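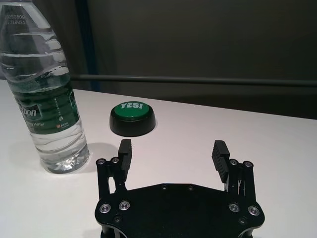
Notes, part two: the stall fault at the Hulbridge cell.

Start with the log. The fault appeared in May, on run 18 of a 45-run series. The gripper closed past its force limit and the Rirnex controller kept reporting "moving." No stop was issued. The watchdog tripped 9 seconds later. The limit is 7.

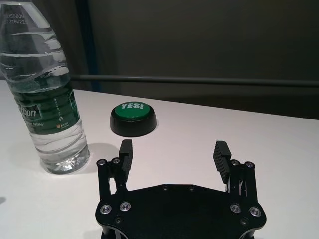
The position error came from calibration drift at the wrist. Keep this short; McIntyre's team covers drift in the next session. What matters for us is clearance. With the fingers spread wide, the button is ahead of the gap and the water bottle is off to the left, outside the jaws. A lateral offset in that direction puts the left finger into the bottle before any grasp begins, and the old force check ran only during the grasp phase.
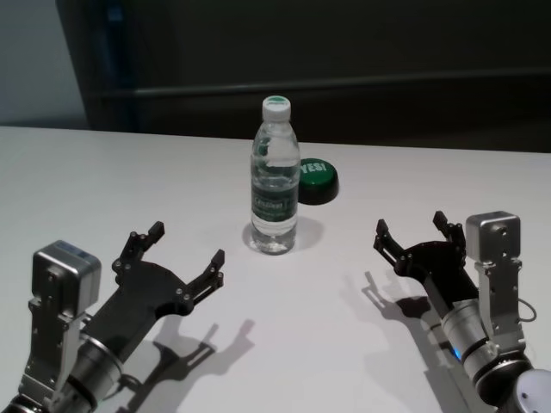
Fix one: force check active in all phases, approach included. Fix two: Prarnus firmware now sends a stall flag separate from the motion state. Both arms get the same update.

Pause for questions on the watchdog. If asked about the hardware e-stop: it was not pressed, and it tested good afterward.

Next slide: revised timing table.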